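Course: Introduction to Robot Handling
Handout 5 – Notes from the demonstration visit in Borkport
Prepared by Oğuzhan Yalçınkaya

Please read these notes before the next lab hour. They cover the part of the Jundura open day that belongs to our course. The talk on warehouse carts is in Handout 6.

The visit was on 28 December 2023, and 24 students signed the list. Our hosts showed hand-held grippers, the kind a person carries and closes by hand while the sensors record the motion. The task was simple to say: pick up the small fruits from the bed and put them with the others. Two grippers were used side by side, one for each hand. Look at the finger pads and at how far the fingers are open before they go down to the fruit.
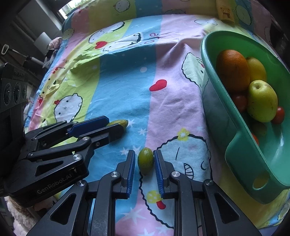
GRASPING SMALL OBJECTS

Approach. The small green fruit lies between the two blue pads. It is oval, so the direction of closing matters. If the pads close across the short side, the contact is on two opposite points near the middle. If they close along the long axis, the fruit may turn and slip out. In your report, draw both cases and mark the contact forces.

Surface. A bed sheet has folds, and a fold can lift one finger earlier than the other. It can also be caught together with the fruit. The patterned cloth is a second difficulty, this time for vision: red hearts and cartoon faces give many strong edges which have nothing to do with the object. Compare this with the plain gray table we use in Lab 2.

Pads. The pads have ridges. Ridges help on smooth skin, but too much force leaves marks on soft fruit. For a cherry tomato you should plan a lower force than for an orange – we will calculate this in class.

Two hands. While one gripper holds an object, the other can already be placed for the next one. Students often forget to plan the waiting position. Write it down as a separate step.

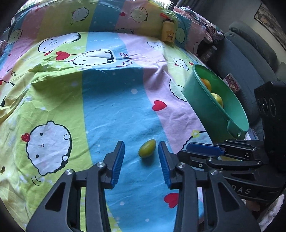

Sezer objected at this point that one should not teach the two grippers as equal, as in most tasks one hand leads and the other only supports, and the notes should say which is which. I agree in part. For picking single fruits the roles can change from one grasp to the next, so please label them for each grasp and not for the whole task.

Homework

1. Write the pick and place task as a list of steps for the left and the right gripper.
2. Choose one fold of cloth and explain how it changes the approach angle.
3. Read the Rullent lab sheet, page 40, and bring one question.

Hand in on paper, two pages at most, to room 631.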